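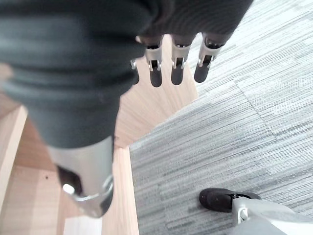

Fig. 1. Light blond wood next to gray carpet.

Handout 4: Where the Wood Stops and the Carpet Starts

Hi all – this is the write-up I promised of my floor talk, plus the bits I skipped when we ran out of time. If you missed it, get the sketches from Savita Katiyar, whose notes are a lot neater than mine.

I love this topic more than I should. Most of us spend our first year in interiors picking finishes, and then we draw a line between two of them and move on. But the line is where people trip, where the vacuum catches, and where all the grit ends up! So keep Fig. 1 next to you while you read. You've got a smooth, fine-grained pale wood and a gray carpet, and the wood looks like it could be built up in panels or steps. For any pairing like that, I want you asking the same thing before you pick up a pencil: are these two surfaces at the same height, and if they aren't, who finds out first, the eye or the foot?

Color contrast

Pale wood beside gray carpet is a friendly combination, and I've used it plenty. It's calm and it goes with nearly any wall color. The trouble comes when both materials reflect about the same amount of light. To you and me they look different because one is warm and one is cool, but to somebody with low vision they can melt together. Try the squint test we did in April (half close your eyes and see if the edge is still there). If it goes, change one of the tones or mark the edge.

Pale wood on pale wood is harder still. Look at the far left of Fig. 1, where a raised board edge shows up brighter than the wood around it. The plane behind it is darker, so the edge reads fine there. Now imagine a low platform where the top and the level below it are lit evenly. I stepped off one of those at the old Adeyemi showroom with a full cup of coffee, and I still hear about it.

Height

Carpet has give and wood doesn't, so measure to the carpet as it feels under a shoe, with the pile pressed down. Write both numbers on your section. Jummai Ogbonna had a lovely drawing for the Barer reading room with a platform 128 mm high, and the dimension ran to the bare subfloor. Once the carpet and pad went in, the step was shorter than the next one up, and uneven steps are a real hazard. She caught it herself on the second pass – good catch, too.

Edges and strips

You can butt the two materials, cover the joint with a strip, or tuck the carpet down against the wood. I like the tuck best when the installer is good. Strips are more forgiving, but leave the wood its expansion gap underneath and don't fasten through both sides.

For exposed board edges, ease the corner a little. A sharp corner on light wood dents early and the dents go gray.

For your own project

Draw the Darnel studio floor at the door, in plan and in section. The room is 900 square feet with one platform along the window wall. Show every place where two materials meet, and give me a tone note for each. Reading is pages 31 to 89 in the Fumitz binder – skim the adhesives part, we'll come back to it.

Bring a carpet scrap and a wood offcut next time if you have them. I'll bring the tape measures.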